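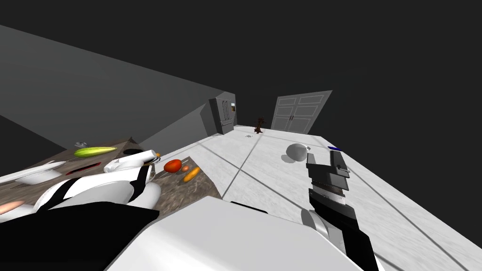
The Kitchen Counter Is Getting Longer

In Dandport, the kitchen table is losing ground. Walk through the new apartments going up behind the old rail yard and most have no room set aside for one. What they have is counter, a lot of it, running down one wall and often back along the middle of the room.

Arkitz, the firm that drew up the plans, says buyers asked for it. Of the 979 households that filled out its survey before construction began, more than half said they ate breakfast standing up. Many also said they paid bills, folded clothes and helped with homework at the counter.

The older houses on Gidia Street tell a different story. Their kitchens were built small, with a sink under the window and a short shelf on either side. Cooking was done on the table, then the table was wiped and set for dinner. Some owners have kept it that way. Others have taken out a wall, and a few regret it – the smell of fried onions now reaches the bedrooms.

Stone remains the top choice at Chuang, a family-run yard on the edge of town that cuts and polishes slabs. Speckled browns and grays sell best. They hide crumbs and water spots between cleanings, and they go with most cabinets. Plain white looks good in the showroom, but customers who bought it tend to come back asking about stains from tea and turmeric.

Price matters too. A basic counter from Chuang, cut and fitted, starts at $1,643. Sink cutouts and rounded corners are extra. The wait is 5 weeks in winter and longer once the building season starts in April.

Height gets less attention than it should. Most counters are still put in at one standard level, which is fine for chopping and too high for rolling dough. Several Gidia Street kitchens now have a lower section at one end, 30 inches off the floor. Bakers like it, and so do children. It is also the right height for a chair.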